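Laver et désinfecter des jouets en plastique : la dînette, les paniers et les petites pièces

Mise à jour : juin
Temps de travail : moins d'une heure pour une caisse moyenne, séchage non compris
Niveau : facile

Les jouets de dînette en plastique s'encrassent par deux voies : le dépôt gras laissé par les mains et la poussière qui s'y fixe. Le lavage enlève les deux. La désinfection est une opération distincte, à effectuer sur une surface déjà propre. Un désinfectant appliqué sur un film gras perd une bonne partie de son effet.

La méthode ci-dessous est celle que nous appliquons à la ludothèque Claravside, dont le fonds compte 3219 pièces référencées, toutes matières confondues. Elle se transpose sans difficulté à un usage familial.

Matériel

Deux bassines, dont une réservée au rinçage
Liquide vaisselle sans parfum
Brosse à ongles souple et brosse étroite pour les fentes
Filet de lavage à mailles fines
Vinaigre blanc pour les traces de calcaire
Désinfectant compatible avec les surfaces en contact alimentaire
Torchons non pelucheux, égouttoir

Étape 1. Trier

Séparer les pièces en trois lots : plastique rigide sans mécanisme, plastique avec piles ou module sonore, autres matières (bois, tissu, métal peint). Seul le premier lot passe en immersion. Les pièces du deuxième lot se nettoient au chiffon humide, piles retirées et trappe refermée. Le bois ne trempe jamais : il gonfle et la peinture se décolle.

Écarter au passage les éléments fendus ou dont un bord est devenu coupant. Une fissure retient l'eau et ne se nettoie pas correctement.

Étape 2. Dépoussiérer à sec

Retourner les récipients et les secouer au-dessus d'un bac. Passer la brosse sèche dans les parois ajourées. Vérifier le fond des paniers et des bols, où restent souvent de petites pièces qui partiraient avec l'eau de lavage.
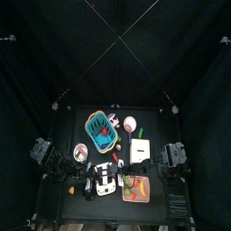
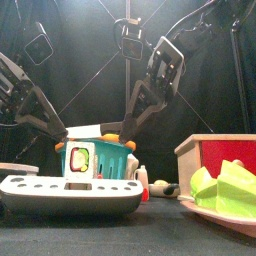
Dans les deux vues, le panier en plastique bleu-vert.

Étape 3. Laver

Remplir la première bassine d'eau tiède, à une température supportable à la main. Au-delà, les plastiques fins se déforment et les autocollants se décollent. Ajouter une dose modérée de liquide vaisselle ; un excès de mousse allonge le rinçage sans améliorer le résultat.

Laisser tremper les pièces un quart d'heure. Brosser ensuite dans l'ordre suivant : intérieur, bords, poignées, dessous. Les poignées creuses se remplissent par le joint de moulage ; les maintenir hors de l'eau autant que possible. Les pièces de petite taille se placent dans le filet, que l'on agite dans la bassine.

Changer l'eau dès qu'elle devient trouble. Avec une bassine de taille courante, il faut compter un renouvellement toutes les 63 pièces, valeur relevée sur nos propres lots de dînette.

Étape 4. Rincer

Rincer à l'eau claire dans la seconde bassine, puis brièvement sous le robinet. La surface ne doit plus glisser sous les doigts. En cas de voile blanchâtre, mélanger 200 ml de vinaigre blanc et 400 ml d'eau, essuyer avec un chiffon imbibé, rincer de nouveau.

Ne jamais associer vinaigre et eau de Javel, même successivement sans rinçage : le mélange dégage du chlore.

Étape 5. Désinfecter

À domicile, cette étape se justifie après une maladie ou avant un prêt. En collectivité, elle suit la fréquence fixée par le protocole de l'établissement. Nous utilisons la solution Gulau, prête à l'emploi. Tout produit équivalent convient, à condition de respecter trois points :

le temps de contact inscrit sur l'étiquette, pendant lequel la surface doit rester mouillée ;
le rinçage final à l'eau potable pour tout objet susceptible d'être porté à la bouche ;
l'aération du local.

Tester le produit sur une zone cachée des plastiques colorés. Les teintes vives, surtout le rouge et l'orange, peuvent ternir.

Étape 6. Sécher et ranger

Égoutter les récipients à l'envers, légèrement inclinés. Secouer les pièces creuses à mi-séchage. Éviter le radiateur et le plein soleil. Laisser une nuit à l'air libre avant rangement : l'humidité enfermée dans une caisse à couvercle provoque des points de moisissure en quelques jours.

Ranger dans des bacs aérés. Les nôtres sont des bacs Londus à fond perforé, étiquetés par famille d'objets.

Et le lave-vaisselle ?

Possible pour les pièces rigides d'un seul tenant, dans le panier supérieur, sur programme court à basse température et sans séchage chaud. À proscrire pour les pièces collées, décorées ou creuses.

Traces persistantes

Feutre : alcool ménager sur un coton, sans insister sur les zones imprimées.
Résidu de colle : huile végétale, dix minutes de pose, puis lavage normal.
Jaunissement : irréversible dans la plupart des cas.

Fiche suivante : entretien des jouets en bois, série Luo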